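Where Do People Sit? Seat Choice in the Reading Room at Skastedgate Library

Project report by Paweena Somboon
Supervisor: Demetrius Calloway
Handed in December 29, 2022

How I ended up with this topic

My first idea was a project on bus timetables, and I spent most of September on it before admitting I couldn't get hold of the data. I was moaning about this to Ketsara Jaidee from my seminar group while we hunted for somewhere to sit in the reading room at Skastedgate, and we walked past a good dozen free chairs without even slowing down. Then we complained that it was full! Demetrius had already told me to pick something I could see with my own eyes, so that was that.

My question was quite simple in the end: when people come into the reading room alone and have a choice, what do they choose, and do they know why? I wanted to compare what people do with what they say they do, as most of the reading I'd been given (the environmental psychology part of the module) is built on questionnaires only.

The room

The reading room is long and narrow, with tall windows down the north side and the bookcases down the south. The big shared tables run along the middle. Then there are single desks under the windows, a row of desks facing the wall by the local history shelves, and a few low chairs near the entrance that everyone calls the airport. The sockets are all on the window side apart from a double one behind the printer. The heating is on the window side too, and it clanks.

I drew a plan of the room and gave every seat a code. The library kindly let me do this as long as I didn't write down anything about who people were, so my sheets only say which seat was taken, whether the person was alone, and whether they had a laptop out.

What I did

I went in at different times of day over the autumn term and filled in a sheet each time somebody sat down. I ended up with 1,367 seat choices. I left out groups, and I left out anyone who was obviously meeting a friend who was already there. Kamarul Krishnan did some sessions alongside me so that we could check whether two people filling in the same sheet would agree. We mostly did, except about what "alone" means. He counted a mother with a pushchair as alone and I didn't. We went with mine.

I also put out a short questionnaire at the desk and got 89 back. The questions were where do you usually sit, why, what would make you move, and what do you do if your usual seat is gone. I added a blank box at the bottom for anything else, which I nearly took out to save paper and which gave me some of the best material in the project.
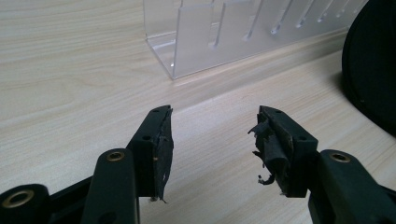 Fig. 1. Desk surface, light wood.

What I found

The window desks fill up first. I expected that, and so did everyone I asked. What I hadn't expected is how early people give up on them. Once every second window desk is taken, so that sitting down would mean having a neighbour on both sides, new arrivals start going to the wall desks instead, even though the wall desks have no daylight and no sockets. There's still plenty of room at the windows when this happens. It shows up in the mornings and the afternoons, though it more or less vanishes in the hour before closing, when I suppose people only want to get something finished.

At the shared tables people go for the ends. When both ends are gone they go to a different table, and when all the ends are gone they quite often walk a full lap of the room (I started marking laps on my sheets and wish I'd done it from the beginning). After a lap they either take a middle seat, looking a bit defeated, or they leave.

Laptops matter less than I thought. People with a laptop out did use the window side more, but the ones at the wall desks didn't seem bothered, and the seats by the double socket behind the printer were among the least used in the room. Nobody who filled in the questionnaire mentioned that socket at all. I don't think people know it's there.

Then there's what people say. By far the most common reason given was light, and after that quiet. Very few people wrote anything about other people, and yet the sheets suggest that other people are the main thing. The ones who did mention it tended to be blunt. "I don't want to be looked at while I read" was one. Another person wrote that they always sit with their back to the bookcases and had done since school. Somebody used the whole blank box to complain about the clanking radiator, then said they sit next to it every time as it's the warmest spot.

Problems with the project

The biggest one is me. I had to sit somewhere to do the counting, and wherever I sat I was taking a seat and putting people off the ones next to it. I moved around to even this out but I can't claim it made no difference. Paweena Sombatkul (same first name, same course, we get each other's post) suggested using the gallery upstairs, and I did for the last few sessions, but from there the airport chairs are hidden by a pillar.

The questionnaires were filled in by people who like filling in questionnaires. They skew towards regulars. My observations cover everybody, so strictly I'm comparing two slightly different crowds, and Demetrius has already warned me that the examiners will pick this up. Well, I've picked it up first.

I also don't have a summer term to compare with. The windows might be a lot less popular with the sun coming in at an angle, or it might make no odds on the north side.

What I'd do next

I'd like to repeat it after moving just one thing, such as turning the wall desks round so they face the room. The library has said maybe. I'd also mark laps properly from day one and ask people about their seat choice a minute after they've made it, while they still remember.

Thanks to the desk staff for putting up with me, and to Kamarul for the cold mornings. My seat plan and blank sheets are in the appendix.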